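How long do bagged salad greens and radishes keep once the bag is opened?

Posted by Anoma Siddiqui, 11 Sep 2020

I buy salad greens and radishes at the market and split them into small plastic bags for lunches. I make enough for the whole week in one go. By the middle of the week the greens are limp and there is water in the bottom of the bag. The radishes hold up better but they pick up a smell. My fridge is a Grilteck, 8 years old, and the drawer at the bottom has a slider marked low and high. I have it on high. I have tried leaving the bags open and I have tried squeezing the air out, and I can't tell much difference. Is there a better way to store these, or should I just make fewer bags at a time?

2 replies

Goh

The water is your main problem. Greens need to be dry on the outside before they go in a bag. If you wash them when you get home, spin them, then spread them on a dish towel for half an hour and spin them again. A cheap spinner is fine. I used a towel alone for years and it works, but it takes longer.

Put a folded paper towel in each bag with the greens. Change it when it feels damp. Don't squeeze the air out of bags of leaves. Pressing them bruises the edges, and the bruised parts go slimy first. Close the bag with some air left in it.

Keep the radishes separate. Cut the tops off the day you bring them home, because the leaves pull moisture out of the roots. Whole radishes keep for 2 weeks in my fridge in a covered bowl of cold water, as long as I change the water every few days. Slice them the night before you want them. Sliced ones are where the smell comes from.

On the drawer slider, high normally means high humidity with the vent closed, so you have it right for leaves. Fruit should go somewhere else. Apples in the same drawer will turn lettuce brown in spots. Check the fridge temperature with a thermometer too. Mine was running at 46 degrees and I only found out when the milk kept going off. It should be under 40.

As for quantity, I would make bags for three days and leave the rest whole. A head of romaine that hasn't been cut will easily outlast anything you have chopped. Cutting day for me is Sunday-type chores plus one more in the middle of the week, and it takes 18 minutes.

Small bags are better than one big one, as you only open what you are going to eat.

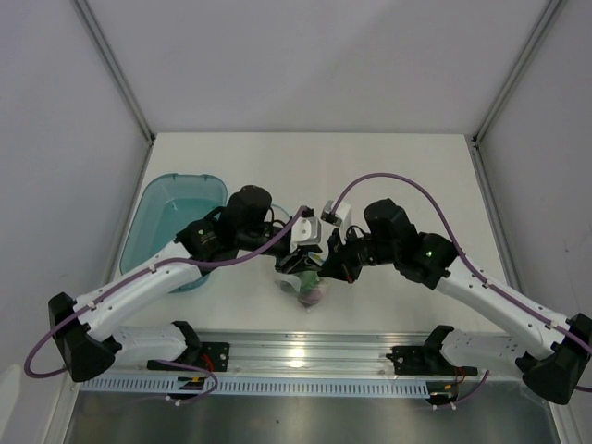 Small clear bag, green and pinkish contents.

If the greens are limp but not slimy, put them in ice water for ten minutes and dry them again. They come back most of the way. Slimy ones go in the compost.

Unus

I just buy the Gillura boxes with the lid and skip the bags. Got mine in January. Lettuce goes in dry, paper towel on top, done. They are not cheap but you can wash them. Also don't put dressing or tomatoes in with the greens, if you are doing that.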